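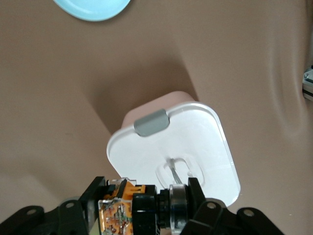
4.2 Press coverage and stockist enquiries

Figure 3. Tan-beige fabric surface with a fold towards the right.

We coded 341 press items mentioning the 68 small clothing labels in the sample. Items were sorted by outlet type and by whether the label had issued a release in the preceding month. Coding was done by Keane and Roman; disagreements were settled by a third reader.

Trade titles accounted for 75 items. Labels covered in these titles received more stockist enquiries in the following month than labels covered only in consumer magazines, but the difference was small once label age was entered in the model. Paid placements were excluded. Two labels, Kastska and Aranda, changed agency in May and were analysed separately (see 4.3). Enquiry logs were self-reported and could not be checked against sales records.

Correspondence: Muireann Keane. © The authors. Back to top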